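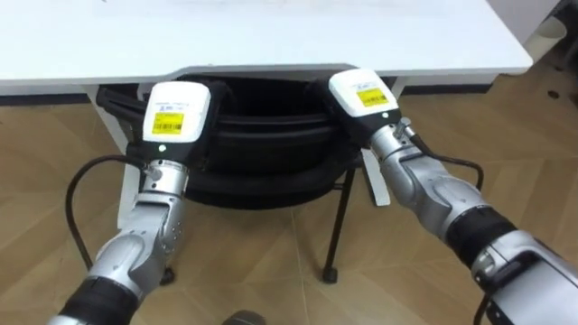 When you sit down at your desk, you pull the chair out and you do not think about it. For a robot this is a difficult job, and in our group we have spent a long winter on it. A chair is large, it can turn or slide in a direction you did not want, and it has no handle that says "please hold me here". Our robot is called Jarby and it has two arms. In the beginning it puts one gripper on the left side of the backrest and one on the right side, a little under the front edge of the desk. Try it at home with your own two hands. If you push only on one side, the chair will probably turn. If you use both sides together, it is much easier to keep it straight.

How does a robot learn such a thing?

There are two old ways. In the first way, a person writes every movement as a rule: go forward, close, pull, stop. This works well in a factory, where each thing is always in the same place. In a room, somebody leaves the chair a bit to the left, and then the rule is wrong.

In the second way, the robot tries by itself, again and again, and gets a point when it does well. This is a good way for computer games. With a real chair and a real desk it takes very long, and things get broken.

We used a third way. It is called learning from demonstration. The word "demonstration" means showing. A person guides the robot's arms through the job, and the robot keeps a record of everything: what its camera saw, and how each joint was bent at that moment. After many such records, a computer program looks for what they have in common. We named our program Gevumow. (The name does not mean anything. Four people each gave some letters.)
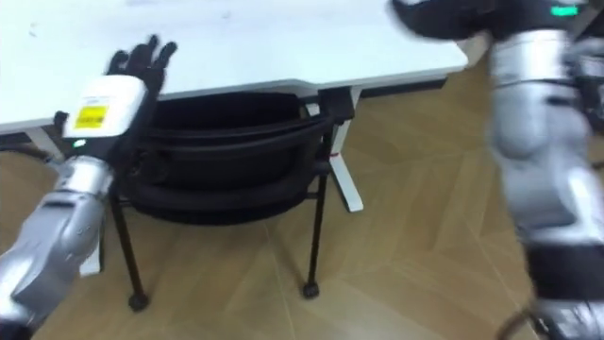
You can compare it with learning to write. Your teacher perhaps held your hand for the first letters. Later you wrote them alone, and they were a little different every time, but people could still read them. Gevumow also does not copy one record exactly. It looks at the new picture from the camera and asks: in the records that looked like this, what did the arms do next? Then it makes a small movement, looks again, and asks again.

What we wanted to find out

Our question was simple. How many times must a person show the job before the robot can do it alone?

We collected 2000 records. Then we made two robot "pupils". The first pupil learned from all 2000. The second learned from only 1000, but we chose them with care, so that the chair started in many different places and at many different angles. Each pupil then had to do the job 1000 times, and we wrote down every result.

I was sure the first pupil would win. It did not. The second pupil did the job correctly 884 times, and this was better than the first. When we looked into the records we understood the reason. In the big collection the chair stood very often in nearly the same position, so the first pupil knew this one position very well and the others badly. It is like a child who practises only the number 8 and then gets a test with all the numbers.
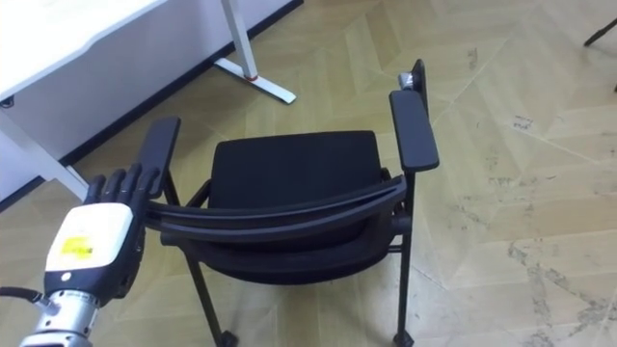 What is still hard

The armrests are a problem. They are thin and they stick out, and if the hand comes from a wrong side it can push the chair away before it holds it. Dark chairs are also not easy, as the camera does not see well where one dark part stops and the next begins. And our robot knows only the chairs we have in the room at Unanstead. If you brought it a kitchen stool, I think it would be quite lost. We want to try this next.

A small experiment for you

Ask a friend to close their eyes. Put a chair in front of them and guide their hands to move it under a table. Do it five times from the same place. Then, still with eyes closed, let them try alone from a new place. Please go slowly, and have an adult near. Afterwards, change roles and do the five lessons from five different places. Was the last try easier? Write down what happened, also if it is not what you expected.

Words to remember

Gripper: the part at the end of a robot arm that holds things.
Joint: a place where an arm can bend, like your elbow.
Demonstration: showing how something is done.

Written by Sơn Hoàng, May 10, 2020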